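Chapter 3
Product Identification in Online Trade

Maricel Umali

A marketplace listing describes an item; an identifier fixes which item is meant. When two sellers offer the same article under different titles, the platform can merge the offers only if both carry the same number. This chapter covers how numbers are assigned, how check digits are computed, and when a change to a product calls for a new number.

The running case is Nokura, a distributor with over 4000 catalog lines sold through the Prurnent and Dumlao marketplaces. In August an audit found 1070 lines whose number had been reused after the original article was withdrawn. Section 3.2 traces the effect of reuse on returns and stock counts.

Terms to know before reading: trade item, base unit, case, variant, check digit. A case and the base units inside it are separate trade items and are numbered separately. Readers who have completed the Prosenberg exercises in Chapter 2 may skip Section 3.1.
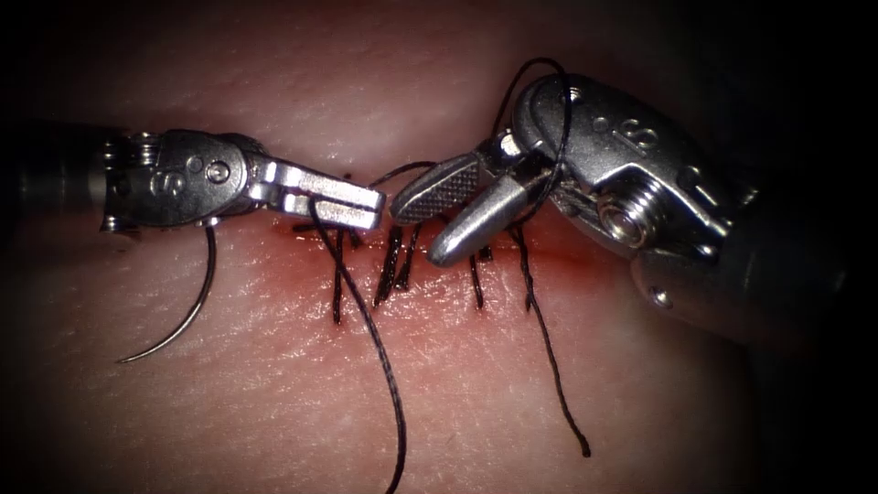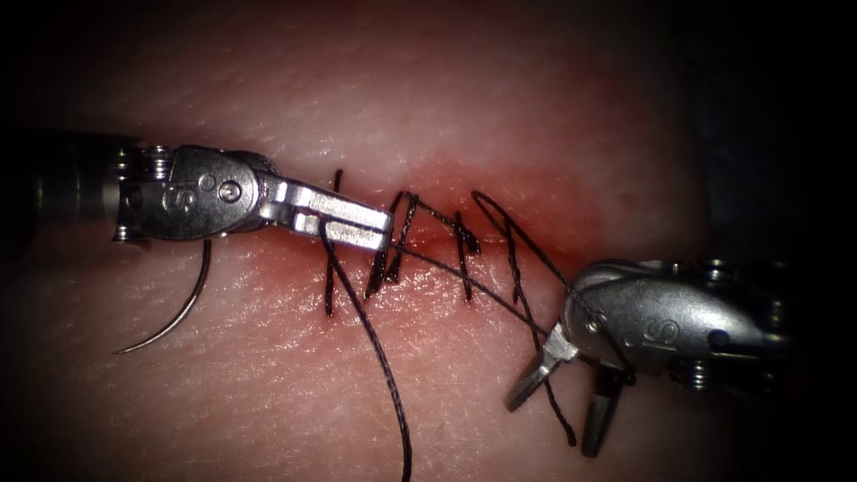
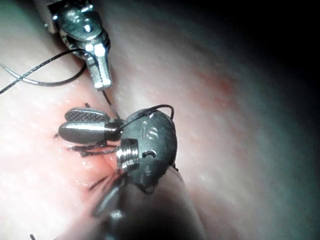

Figure 3.1. Robotic surgical instruments at a tissue surface, three views.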